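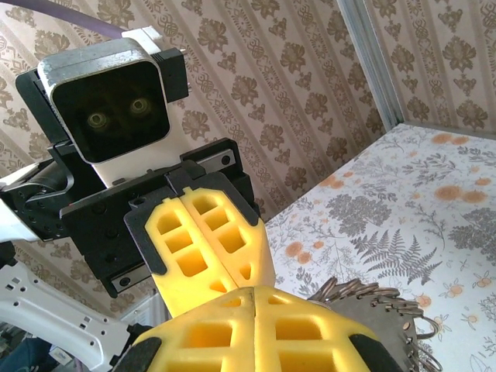

September 24, 2021
By Kulap Petchrat

So Drimdale is going to beat Muslow by three touchdowns tonight. I know this because I have been told it by the man at the tire place, by my dentist, and by two different people in the comments of my last post, one of whom used all capitals. Drimdale is undefeated, Drimdale is averaging a pile of points a game, Drimdale has the Ofori kid. Case closed, apparently.

I don't buy it, and I'd like to get my reasons down before kickoff so that I can't be accused of inventing them afterward.

Start with who they've played. The opener was against a school that dropped football for a year and came back with freshmen on both lines. The second game was at home against a team whose quarterback left in the first quarter with a bad ankle and was replaced by a receiver. The third was closer than the score made it look. I was there, and with 5 minutes left it was a one-score game until a punt snap went over the punter's head and rolled into the end zone. Drimdale got the ball back on the free kick, scored again, and everyone drove home talking about a blowout. If you only read the score, sure, it was one.

Then there's Ofori. He is a good high school running back. I want to be clear on that, since last time I wrote about him I heard from an uncle. He has 536 yards in three games and the paper has printed that number in every story since, including one about the new parking rules. But go look at where the yards came from. A big chunk were on long runs late, against defenses that had been on the field all night and had quit tackling above the knees. When the third opponent put an extra man in the box in the first half, he spent most of it getting two yards at a time. Muslow is going to do the same thing, only with bigger people.

What does Drimdale do when that happens? I've been asking since August and I still don't have an answer. The passing game is a screen to the left, a screen to the right, and a deep ball that gets thrown whether or not the receiver is looking. The coach says they have "more in the playbook we haven't had to show." Every coach in America says this. I heard the one before him say it for four straight seasons, and we never did see the rest of that playbook.

Now, Muslow. They've lost one, by a field goal, on the road, to a bigger school. They don't do anything pretty. They run the same off-tackle play until you're sick of it, they punt well, and they hardly ever get flagged. Their left tackle is the best lineman on either team and I haven't seen his name mentioned on this side of the river at all. They also had two weeks to get ready, which ought to count for something when the other team has shown everybody the same eight plays.

I should say a word about the ratings, because somebody is going to bring them up. The Trosetti ratings have Drimdale 40 spots ahead of Muslow. Fine. I went and read how those are put together and a good part of it is margin of victory, with an adjustment for schedule that, this early, is mostly based on how teams did last year. Last year half of these schools played a short season or none. So you have a number built on another number that was guesswork to begin with, and people are quoting it to me like the weather report. I'll pay attention in October.

The other argument I keep getting is the crowd. The visitors' side has been expanded, the boosters are expecting 2,000, and supposedly this is going to rattle Muslow. Maybe. Teenagers do get rattled. But I sat through the February basketball game between these two in a packed gym, loud enough that my ears rang in the car, and the Muslow kids hit their free throws at the end like they were alone in the driveway. Several of those same boys play football.

None of this means I think Muslow wins easily. If Drimdale gets a return touchdown or an early turnover, they could get comfortable, and they're good when they're comfortable -- most teams are. I just don't see where three touchdowns come from. I have it 20-17, Muslow, with a lot of punting and a third quarter you could nap through.

I'll be on the home side near the ramp with a thermos. Comments are open, and yes, you can post the score in there tonight if I'm wrong. Please leave my dentist out of it, I have a cleaning coming up.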